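The Trouble With Appendix Four

Kisix, the second novel in Coralie Waaka's river cycle, runs to 900 pages, and the last hundred or so are appendices. There is a calendar, a table of tides and a grammar of the Paewai tongue. Reviewers have called this depth. I'm not so sure.

Her editor, Noémi Boros, told me the notes came first. "Coralie had 1271 words of Paewai before she had a plot," she said, and seemed to think this was good news.

It shows. The ferry chapters are lovely — slow, muddy, a bit frightening — and then a priest stops to explain a verb. He does it again at the funeral. 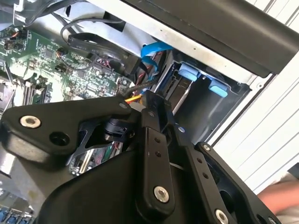
Reading time: 4 min

Fans will say I'm missing the point, and Dalva Meireles, who runs a reading group for the series, did say so, twice. She thinks the language is the story. Maybe. But I asked her what the drowned queen wanted, and she sent me to Appendix Four.

Book three is due in February. I'm told it has a longer glossary.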